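Small plates, big carrots: lunch hour at the Gindomley play kitchen

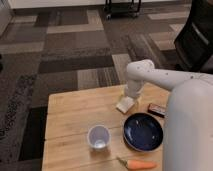 The toy carrot gets picked first, almost every time. The woman who runs the pretend lunch table at Gindomley has watched it happen since the play kitchen opened in November, and she still lights up talking about it.

"You can put out anything you like, and they go for the carrot," she said. "It's orange, it has that little green stem, what more do you want?"

She loves a plain setting: one cup, one dark blue plate, something to eat. The toy bins hold 137 pieces (she bought 44 of them in a single afternoon at Remine, the secondhand shop in Skamdale), but she sets out very few at once.

"With a full table they just shove things around. Give them a plate and a carrot and suddenly it's soup, it's a birthday, it's a rabbit's dinner!"

The cups are disposable on purpose. A sleeve from Biwott costs 99 cents, and a squashed one doesn't upset anybody. Plates are another matter. She wants a raised rim, so the food stays put when a five-year-old carries it to a customer.

And the table? She's crazy about the pale wood. "Everything shows up on it. I tried a checked tablecloth once and we lost the peas for a week."

Next on her list is a toy turnip, if she can find one the right size.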